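The arm can see its own fingers now

Jan 18, 2026

I've been bad at posting. The last time I wrote about the arm it was a base, two joints and a bag of screws, and I was complaining about belts. A lot has happened since then, and I'm so pleased with it that I'm going to skip the boring parts and get to the gripper!

If you're new, I'm building a tabletop robot arm in the shared workshop at Skutley, mostly in the evenings, with a great deal of help from Ailbhe Duggan, who knows far more about motors than I do. The goal is for it to do small handling jobs on a table. Pick up a cloth, fold it in half, put it down somewhere else. That sounds tiny when I type it out. It is not tiny. Cloth is horrible.

The first gripper was printed, and it was fine for blocks. It had one fat finger that moved and one that didn't, and with anything soft it just pushed the fabric along the table like a little snowplow. I did 43 tries one night and wrote them all down in a notebook, and I'd rather not share the score. Ailbhe looked at the notebook and said the finger was arriving at the wrong angle every time, so I could tune the software forever and still be plowing.

So the new one has two metal fingers on linkages, each made of aluminum links with pivot bolts, and they both move. The tips are flat and they come in toward each other from the sides. I got the links cut by Murín, a two-person shop that will do small orders if you send them a clean drawing. My first drawing was not clean. They sent it back with a very polite note about a hole that was partly outside the part. 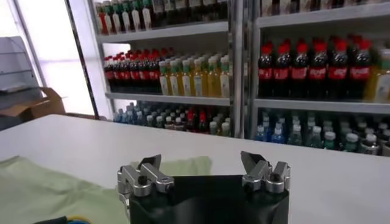 Putting the linkages together took two evenings, and most of that was the bolts. Too tight and the joint binds. Too loose and the tips wander sideways, so they meet on one try and miss on the next. What worked for me was snugging each bolt until the link just stopped moving under its own weight, backing off a hair, then a dot of thread locker. I did the left side first, learned everything, and did the right side in half the time. Then I took the left side apart and did it again properly.

The controller is a Humuvton board, the small one. I had it left over from the camera slider project (still unfinished, please don't ask) and it's been great. It runs both finger motors off one connector, and it reports current, so I can tell when the fingers have met something. I set the limit at 300 milliamps to start with, which felt timid, and then found it would happily crush a paper cup at that number. Soft things need a lighter touch than I thought.

The other big change is the camera on the wrist. I'd been using one on a stand beside the table, and every time somebody bumped the stand I had to calibrate all over again. With the camera riding along on the arm, the fingers are always in the same spot in the picture, and I can check the opening by eye as I go. I love this so much. I've spent entire evenings just driving the arm and watching the view. It's like sitting on the wrist!

It did make cabling harder. Anything that has to reach the wrist also has to survive the wrist turning, and my first attempt had a loop that tightened a little with every rotation until it pulled its own plug out. Now there's more slack and a clip on the forearm. I want a proper sleeve on it before I let the thing run without a hand near the switch.

Software is where I'm slowest. I save every run, and there were 312 in the folder last night, a lot of them very short and ending in me saying "no no no" out loud. I'm using Wastden for the motion planning, and once I stopped fighting its idea of which way is up we started getting along. The straight-down approach is solid. Coming in at a slant to catch a fold is still hit and miss, and that's the one I need.

Next up are rubber pads for the fingertips. Ailbhe wants to try thin silicone, I want to try bicycle inner tube, and we have agreed to test both and be gracious about it. I'm hoping to have a fold to show by the end of February. If you've glued rubber to aluminum and had it stay there, please leave a comment and tell me what you used.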